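How celebrity splits get reported: my media studies project

Student project report, 16 February 2026

I should say at the start that I didn't plan to spend half a year reading about famous people's break-ups. My first idea was something worthy about local radio, and my tutor said (quite kindly) that it sounded like three projects stuck together. Then I was on the bus home to Mokthorpe, scrolling through a story about an actor and his wife selling their beach house, and I noticed I'd read the same story four times on four sites, with the same sentence in the middle of all of them. So that became the project!

The question I settled on was: when a celebrity couple separates, where do the details in the news stories come from, and how clearly is the reader told? I wanted to know who "sources close to the couple" are, or at least how often they turn up, and whether a court paper gets treated any differently from a bit of gossip.

Getting the articles

I collected 2,726 articles altogether, which sounds like a huge number until you see how short most of them are. They came from entertainment sections and gossip sites, all in English, and all about a separation, a divorce or a custody agreement. I started in June, just after exams, and the first batch was a mess because I'd searched for the word "split" and got a lot of bands breaking up and a surprising amount of banana pudding.

Once I'd thrown out the ones that were off topic, or that were just a photo gallery with two lines under it, I had 1,526 left. I kept those in a program called Clerko, which our library has on its computers. You paste in the text, tag bits of it, and it lets you pull up everything with the same tag. It is slow and it has a horrible beige background, but it never lost anything, and I can't say the same for my own laptop.

I tagged each article for where its main claim came from. My tags were court document, named spokesperson, unnamed source, another news outlet, social media post, and no source given. An article could only have one main tag, and I had to be strict with myself about that, as plenty of them wanted two or three. If I had the project again I'd allow a second tag. I had a long wobble over the phrase "it has been reported", which I ended up putting under no source given, because who reported it? You never find out.

What I found

The biggest group by a long way was "another news outlet". Somebody gets the story, and then everybody else writes it up with a line saying so, often in the last paragraph where I doubt many people get to. I could follow one claim about a pair of singers through a whole chain of sites, and by the end of the chain "may be considering" had turned into "has decided". I don't think anyone did that on purpose. Each writer just tidied the sentence a little bit.

Court documents were the main source for 465 articles. These were the ones I enjoyed most, oddly enough, since they had dates and amounts in them and I could compare how different sites handled the same filing. The money always went in the headline. Arrangements for the children were usually further down, even when that was the longer part of the filing, and the ages of the children were nearly always given. I hadn't thought about that before I began and it bothers me now. A ten-year-old will be able to search for all of this one day.

Unnamed sources had their own way of talking. They are "heartbroken for them both", they say the couple "remain focused on the kids", and they use the word "amicable" more than any real person I have ever met. I made a list of the phrases and stuck it above my desk, and my flatmates started using them about the washing-up.

Talking to readers

The second part of the project was a small reading group at Meesuk, the café by the college that lets students have the upstairs room in the afternoons. I ran 2 sessions. Everyone read a pair of articles about the same divorce, one based on the court filing and one based on an unnamed friend, and then we talked about which they believed.

I was fairly sure they'd trust the court one more. Some did, but a good few found it cold and said the friend's version "felt truer", even after I pointed out that we had no idea who the friend was. One person said they don't read these stories to find out facts at all, they read them the way they'd watch a soap. I've been turning that over ever since, and I think it pokes a bit of a hole in my question. I was treating the articles as news and some of the readers weren't.

Problems

My tags depend on my own judgement, and I was the only one doing it. I did go back and retag a batch after a few weeks, and I disagreed with myself more than I'd like, mostly over spokespeople who were sort of named (a "rep for the star", for instance). The reading group was made up of people I could bribe with cake, so they were all students and nearly all people who already like this stuff.

I also asked a publicity agency, Daltanent, whether they would answer some questions about how statements get written. They sent a very polite reply saying no. I've put my questions in the appendix anyway in case someone else has better luck.

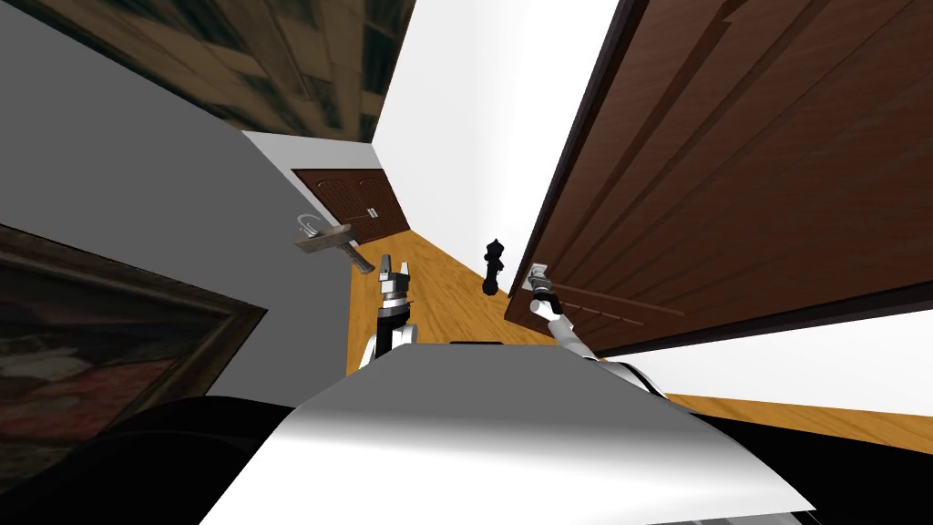

The tag list and the list of phrases are in the appendix too, and the reading group articles are in the folder I handed in with this report.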